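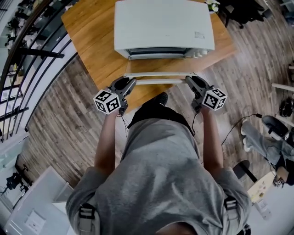 # 用双手手持夹爪录制烤箱架操作：Clenix 项目的做法和规则

本页写给第一次在 Porholm 工作室录制小烤箱任务的操作员。如果您以前录过叠布或者摆餐具，也请读完，因为金属烤架有一些自己的要求。本页的规则在 September 更新过，旧的打印版请不要再使用。

读者应该已经会打开和关闭夹爪，并且会在 Tollitz 软件里新建一个任务。这两件事在入门页里有说明，我在这里不重复。

## 适用范围

本页包括下面的任务：

- 从烤箱里取出烤架，放到桌上
- 把烤架从桌上拿起，放回烤箱
- 双手拿着烤架，在桌子前面调整方向

带食物的任务、使用烤盘的任务和通电加热的任务不在本页的范围内。烤箱在全部录制时间里必须拔掉插头。只把旋钮转到关闭位置是不够的，因为手臂经过前面的时候很容易碰到旋钮。

## 开始以前

### 桌子和烤箱

1. 拔掉烤箱的插头，把电源线收到烤箱后面。
2. 用手背靠近玻璃门和顶部，确认没有余热。
3. 烤箱的门朝向操作员，前面留出可以平放整个烤架的地方。
4. 轻轻推一下烤箱。如果它在桌面上滑动，在脚的下面放防滑垫。
5. 检查烤架有没有弯曲、掉漆或者尖的毛刺。有毛刺的烤架请换掉，不要自己磨。

桌上可以有日常物品，例如植物或者杯子，这对数据是有好处的。但是物品不可以放在烤架移动的路线里，也不可以放在桌子的边缘。玻璃物品请放到另外的地方。

### 标记块

每个夹爪的外侧有一个带黑白图案的标记块。定位的质量主要由它决定，所以请认真做这一步。

- 表面要干净。手指的油会反光，请用干的软布擦。
- 用手轻轻摇一下，标记块不可以松动。如果松动，拧紧以后要重新标定。
- 左右两个标记块的编号不同，不可以交换。
- 图案上不可以贴胶带，贴透明胶带也不行。

标记块的角如果有磨损，请在记录表里写下来。角上缺了一小块的时候，软件常常还能识别，但是位置会跳动，检查的人看曲线时就会找不到原因。

### 线和背带

线的问题是我们最常见的中断原因。请先戴好背带，把扣子扣上，再拿起夹爪。然后把两只手臂向前伸直，向左右各打开一次，看线的长度够不够。

线应该有一点松，但是不能垂到脚可以踩到的地方。它也不能经过夹爪手指的中间。如果右边的线向地面垂得太低，把多余的部分用魔术贴固定在背带上。请不要把线绕在手腕上。万一有人碰到线，您要能够马上放手。

### 衣服

穿短袖，或者把袖子卷到手肘以上。宽的袖子会盖住标记块。请取下手表、手链和戒指。鞋子要盖住脚趾，金属烤架掉下来的时候角是很硬的。长头发请扎在后面。

## 拿烤架的方法

烤架是细的金属杆做的，表面光滑，夹爪的手指和它接触的面积很小。用力夹紧不一定能拿稳，位置对了才可以。

1. 两个夹爪从左右两端同时接近，手指打开到一半。
2. 每一边夹在外框的直杆上，避开焊接点和转角。
3. 先合上左边，再合上右边，等待 2 秒，不要移动。
4. 慢慢抬起来，看烤架有没有转动。如果转动，放下以后重新夹。
5. 移动的时候，两手之间的距离保持不变。

第五条需要多说一点。两手拿着同一个硬的物体时，如果左手向左、右手向右，烤架会受到拉力，而操作员自己常常感觉不到。人的手腕会自动补偿，机器人的手臂没有这样的习惯，它会照着轨迹执行，最后停在力的保护上，或者把烤架弄弯。所以请想象您的两只手是用一根杆连在一起的，转方向的时候用身体转，少用手腕。

放进烤箱的时候，让烤架的前端先对准两边的导轨。如果有一边卡住，请停下来，退出一点，再试。不要用力推。推得太用力，烤箱会向后移动，这一段就要标为失败。

## 录制的步骤

1. 在 Tollitz 里选择任务名称，确认左右夹爪都显示为已连接。
2. 两个夹爪放到起始姿势，手指完全打开，让标记块对着镜头。
3. 保持不动 3 秒。软件用这段时间做对齐。
4. 完成任务，速度和平时在厨房做事差不多，稍微慢一点。
5. 结束以后松开夹爪，回到起始姿势，再停止录制。
6. 马上给这一段写结果：成功、失败、或者需要检查。

每一段只做一个任务。取出烤架以后顺便放回去，看起来节省时间，但是后面要有人把它切开，而切开的位置每个人的想法不一样。

录制 40 段以后必须休息，换另一个人做，或者离开桌子走一走。手臂累的时候，夹爪会慢慢变低，标记块会转到镜头看不见的方向。这个变化在当天不容易发现。

## 第二个人的工作

录制双手任务时，房间里要有第二个人。操作员的两只手都被占用，背后又有线，自己不容易处理意外。

第二个人可以坐着，但是要能看见线和地面，并且能拿到停止按钮。录制过程中，他不伸手到桌面上，也不帮忙扶烤架。如果线挂住了，他先说“停”，等操作员把烤架放下，再去解开。说“停”以后这一段总是标为失败，不需要讨论。

如果工作的地方靠近栏杆或者楼梯口，操作员的背不要对着那一边后退。需要后退时，由第二个人看路并且说出来。烤架也不可以拿到栏杆的上方，下面可能有人在工作。

关于隐私：头部的镜头角度很宽，会拍到旁边的人、桌上的纸和屏幕。在场的每个人都要签过同意书。有内容的文件请翻过来或者收走，屏幕请锁上。路过的访客如果没有签同意书，请暂停录制，等访客离开。

## 什么时候标为失败

失败的数据也有用，所以请不要删除，只要标得正确。下面的情况标为失败：

- 烤架掉落，或者有一边从夹爪里滑出
- 烤箱移动超过防滑垫的边
- 操作员用手指直接碰了烤架
- 第二个人说了“停”

下面的情况标为需要检查：

- 标记块被手臂或者烤架挡住了比较长的时间
- 线进入了夹爪手指的附近，但是没有被夹住
- 起始姿势没有保持到规定的时间

我们检查烤箱任务的前 2,371 段时，最多的错误是最后一种。动作本身很好，只是操作员开始得太早，对齐不准，整段要人工修正。请您在心里慢慢数，或者等软件的声音。

## 更换烤架或夹爪手指

我们目前使用 Eichhorn 的夹爪手指。更换以后，请在空手状态下打开和合上几次，看两个手指是不是平行接触，然后重新做开合标定。左右两边要一起换，只换一边会让两边的摩擦不同，烤架会总是向旧的那边滑。

换了不同尺寸的烤架，任务名称也要换。请在 Tollitz 里建立新的物体编号，不要用旧编号加备注，备注在导出的时候不会保留。

## 结束以后

- 先放下烤架，再关闭夹爪，最后脱背带。
- 线松松地绕成圈，不要折。
- 夹爪放回架子时，标记块朝外，不受压。
- 烤架和烤箱内部用湿布擦，等干了再关门。
- 在记录表里写段数、休息的时间和换过的零件。
- 看一下上传状态。没有上传完，请不要关电脑。

如果当天有人受伤，即使只是很小的划伤，也要写进安全记录，不写进数据记录表。两个表放在同一个文件夹里，安全记录的封面是红色的。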